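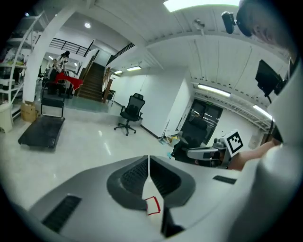

Figure 2. Hand-held gripper, with a head-worn camera at upper right.

4.3 Finding files again

Search by tag was the real surprise of our study! We gave each user of Kelau, our small file manager, a home folder holding 473 files and asked them to track down three old spreadsheets. Most people went straight to the tag box and hardly touched the folder tree - even those who had told Daneshvar in October that they never tag anything. Typical searches took around 43 seconds. We were delighted to see users rename files along the way, a habit we take up in Section 5.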